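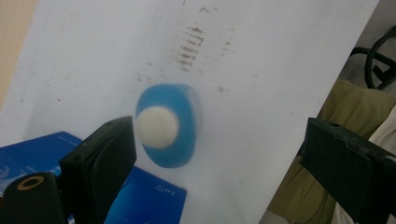

Kirnau House, kitchen meeting, May 2025

Present: Vilho Kemppainen, me (Kaisu Mustonen, taking notes again!) and most of the upstairs people.

We started with the whiteboard cleaning, which ate up half the meeting. Vilho wants it wiped every week, I said every two weeks is plenty, and we settled on every week as long as he buys the cloths. He can spend up to 200 from the kitty. The old marker marks need a proper scrub — plain water is fine to try first, then the spray from under the sink.

Next, the shelf by the window. Everybody loves the idea and everybody has a different shelf in mind (mine is the nice one, obviously). Vilho will ask at Werkville what 4 boards would cost and bring the price next time.

The kitty stands at 2000. I'd like to keep it there until August, when the big clean comes around, and there were no objections, only some muttering about the coffee.

Coffee: we stay with the same kind for now.

Vilho to buy cloths. Me to type up the cleaning list and hang it by the fridge.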